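Drellov pauses shipments of its Werden tabletop arm over grip fault

BAVSTEAD, Saturday, May 26, 2018 — I'd much rather be writing to you about our summer classes, but we've found a fault in the Werden arm and I want you to hear it from us first.

In February a school told us their arm had let go of a block halfway through a lift. We figured it was a bad setting. Then a second report came in, so we pulled 30 arms off the shelf and ran them all day on the same dull job, picking up colored cubes and putting them down again. On 2 of them the gripper lost its hold when the cable flexed, and one closed again by itself a moment later. That second part is what bothers me. Fingers go near those things!
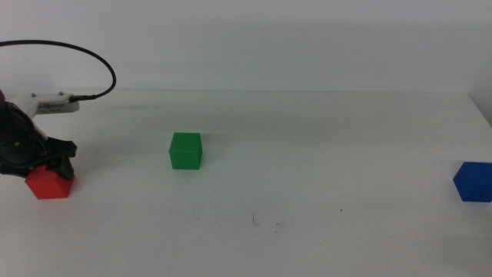
Nokuthula Mkhize wrote back within the hour to say that her classroom had seen the same thing, that she'd reported it weeks ago, and that a form email was all she got. She's right, and I'm sorry. Her message sat in the wrong inbox.

We've stopped shipping as of this morning. There are 226 arms out there, and around 41 of them have the older cable connector we think is to blame. We don't know of any injuries. If you have a Werden, please switch it off at the wall and leave it off until you hear from us — the stop button alone won't cut power to the gripper. Replacement cables are free, and we'll pay the postage both ways.

Call the Bavstead office and ask for the Werden desk, or just ask for me.

Jahangir Ekanayake
Drellov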